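CHAPTER 9
Wall Storage and Soft Goods in Small Rooms

Learning outcomes

On completing this chapter the student should be able to:
– distinguish between rigid, semi-rigid and soft goods for the purposes of storage
– select a wall-mounted holder suited to the goods it will carry
– handle elasticated and gathered fabric without distorting it
– prepare printed fabric for folding so that it can be identified in the stack.

9.1 The wall as a storage surface

Chapter 8 dealt with floor-standing furniture. In a small room the floor is the scarcest surface and the walls are commonly the least used. A wall carries goods by one of two means: fixings driven into the wall itself, or a rail from which holders are hung. The rail is preferred where the wall is finished in paper, as holders can be moved along it without leaving a new set of holes each time. A patterned paper also shows repairs poorly or well depending on the scale of its motif. A large motif of birds, branches and cones is difficult to patch, because the repair must be matched to one place in the repeat.

Two holders are treated in this chapter. The first is the slotted metal basket, which has slotted sides and suits upright packets. The second is the wire-mesh shelf rack, which is open to the air and suits goods that are lifted in and out flat.

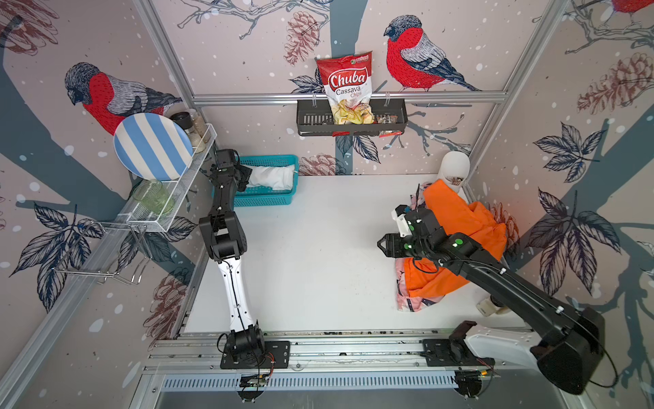

The depth of a basket should be matched to the base of the goods and its height to their centre of gravity. A bag of chips is light, tall and full of air. It will stand in a shallow basket provided it is supported front and back, and its label remains readable above the rim. Small wrapped packets behave differently. Left to themselves they slide under larger items and are lost to view, and they should be confined to one end of the basket. Students who completed the Plindham pantry exercise in Chapter 3 will recognise the rule: tall goods set the position, small goods fill the end.

Loading is a separate matter. The working load marked on a rail applies to the rail and its fixings together. A rail fixed at 700 mm centres does not carry the same load as one fixed at closer centres, whatever the packaging says.

9.2 Soft goods: general properties

Soft goods have no fixed shape. They take the shape of whatever holds them and return to a heap when released. For storage purposes the Litach classification, used throughout this book, recognises 3 groups: flat, gathered and filled.

Flat goods include tea towels and pillowcases. Gathered goods include any item with an elasticated or drawn edge. Filled goods include cushions and quilts, and are deferred to Chapter 13.

Gathered goods cause the most difficulty. The elastic shortens the edge while the body of the cloth keeps its full width, and the surplus forms swells above the hem. Pressing these flat by hand moves the surplus elsewhere – usually towards the nearest seam.

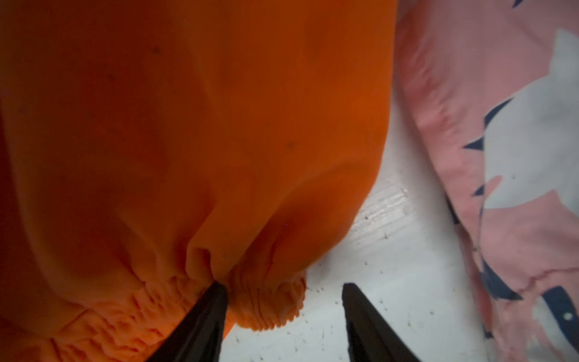
Figure 9.2 Plain orange cloth with a gathered hem. Note the close pleating at the edge and the broad, loose folds above it.

Gathered goods should be held at the hem, where the cloth is thickest and the grip most secure. The body is then laid out away from the hand. Marks are easiest to find on a plain colour at this stage, and a marked item should be set aside for washing before it is folded. Do not stretch the elastic to its full length during folding.

9.3 Soft goods: printed cloth

A printed cloth gives the folder information that a plain cloth does not. Where the motif has a clear direction, as with an animal in profile, the top of the item can often be found without looking for the label. Seams are also easier to locate, as the motif is interrupted along them. The print should be left outermost on the final fold. In the Zonik and Kocabaş methods, compared in Table 9.1, only the last fold differs.
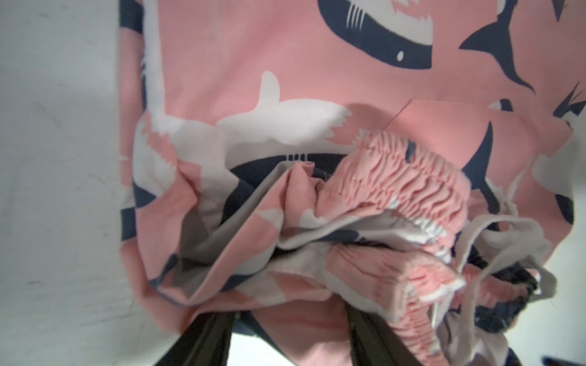 9.4 Folding sequence for mixed loads

A mixed load is sorted before any item is folded. Work on a clear, light-coloured surface large enough to take the widest item at full spread.

Step 1. Separate the gathered goods from the flat goods.

Step 2. Spread each flat item and smooth it from the centre towards the edges.

Step 3. Fold the flat goods to the width of the shelf, less 9 mm for clearance.

Step 4. Fold the gathered goods last, turning the hem inwards, and place them at the top of the stack.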